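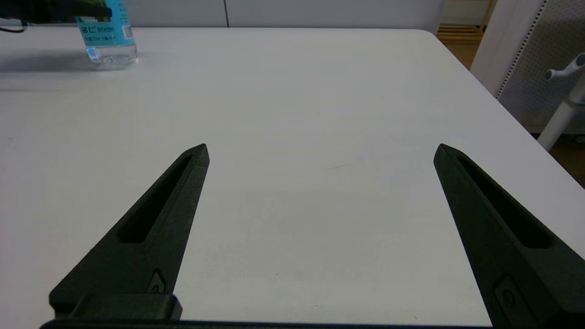
A white worktable at the Dranar furniture workshop, photographed during the December open day.

Open Day at Dranar: Notes from the Visit

Members of the Hedegaard Design Society attended the annual open day at the Dranar furniture workshop in December. The visit began at 9:30 a.m. in the reception hall and was led by Colton MacLeod, head of production. Some 30 members took part.

The tour opened in the panel store, where boards are checked for flatness before they are released to the cutting floor. Mr. MacLeod explained that the workshop delivers 2,000 tables a year, most of them to schools and public libraries. Boards that fail the check are set aside for smaller pieces, chiefly shelves and drawer fronts.

The greater part of the morning was given to tabletops. The surface shown to visitors is smooth and either white or a very pale gray, with a matte look that members found restful. Mr. MacLeod noted that customers who work at a table all day often ask for a surface of this kind, as glare from ceiling lights is a frequent complaint with glossy tops. He added that a large plain top shows scratches readily under a low lamp, and that final inspection is carried out with this in mind.

Members then moved to the finishing room, where edges are rounded by hand. Questions concerned cleaning, repair and the cost of replacement tops. The workshop recommends a soft cloth and mild soap for the Tamura range and advises against scouring pads. Replacement tops may be ordered for five years after a model is withdrawn.

The visit closed with coffee in the showroom, where the Minum reading desk was on display. Several members asked that the desk be brought to the spring meeting, and the request has been passed to the workshop. The Society thanks Mr. MacLeod and his colleagues for their time. Members who wish to borrow the printed catalog may ask for item 428 at the Society library.

Related reports
Tamura Showroom: An Afternoon Visit
Choosing Desks for Small Reading Rooms
Members' Spring Meeting: Program

Home | Visits | Library | Membership
Copyright Hedegaard Design Society. Contact the office. Back to top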